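4.2 Requirements gathering in small development firms

The second part of our study concerns how small firms that develop mobile applications for clients collect and agree requirements before a price is given. In the interviews, this stage was mentioned more often than any other as the origin of later disputes. We report first the practice of the firms, then the view of their clients, and then the consequences for the fixed-price contract.

The material comes from 8 firms in the Modville area, all of them with fewer than thirty employees. Each firm gave us access to its requirement documents for projects which were closed before the start of the study. In total 383 requirement documents were read and coded by two of the authors. Where the coders did not agree, the document was discussed with a third reader, Gaétan Petrenko, who had worked for several years as a project manager and knows well the vocabulary of such contracts. The coding scheme is given in Appendix B.

A first observation is that the word "requirement" does not have the same meaning in all firms. At Zonetti, a requirement is one sentence which can be tested, and the sales staff are not allowed to write it. At Yusof, it is a screen: the client receives drawings of all the screens of the application, signs each of them, and what is not drawn is not included. Both methods are old in their firms and both are defended strongly. The other firms stand somewhere between them, and three of them change the method depending on the size of the client.

The screen method has a clear advantage in the first meeting. Clients who order an application for the first time read a drawing easily, and they notice quickly when a button or a field is missing. Its weakness is in everything that has no screen. Behaviour without connection, the handling of a refused payment, the deletion of an account and the sending of notifications were absent from most of the screen-based documents, and they return later as change requests. The sentence method covers these matters better, but several clients told us that they had signed the list without reading it to the end.

Visual material was also used for applications in which the user sees a product or a place in three dimensions. In such projects the firm normally prepares a rendered view at an early date, and the client comments on it before any code is written.

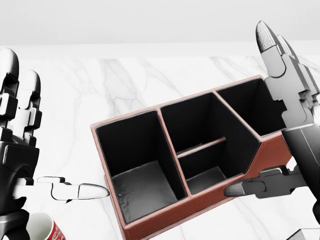 Figure 3. Rendered view of a desk organizer on a marble tabletop, with two robotic hands.

Comments on rendered views were coded together with comments on drawings. We found that they concern mainly surface and colour, and only rarely the function of the application. One product owner said to us: "When it is beautiful, I forget to ask what it does." This agrees with the opinion of the developers, who prefer to show rough sketches in the first two meetings and the finished material only after the list of functions is fixed.

From the client side the picture is different. The clients we interviewed did not complain much about missing functions. They complained about the time between a question and an answer, and about the language of the answer. A shop owner who had ordered a loyalty application received a message asking whether the tokens should expire, and she understood that the loyalty points of her customers were meant. The misunderstanding was corrected only in July, when the test version was already installed on the telephones of her staff. Firms which gave one contact person to each client had fewer cases of this type in our material.

Regarding the contract, all firms offer a fixed price for small projects, and the limit for a small project is commonly set at 200 hours of work. Above this limit, five firms change to payment by the hour and three continue with a fixed price divided into stages. Divside, the only firm that keeps a written record of refused change requests, puts a number of free hours into each contract. According to its director, this costs less than the discussion. We could not verify this claim, as the record contains no amounts.

It should be noted that our documents come only from closed projects. Projects which were abandoned before signature are not included, and it is possible that the worst requirement documents are among them. The collection was completed in June 2024 and later changes of practice in the firms are not considered.

In Section 4.3 we turn to the estimation of effort and compare the hours promised with the hours registered.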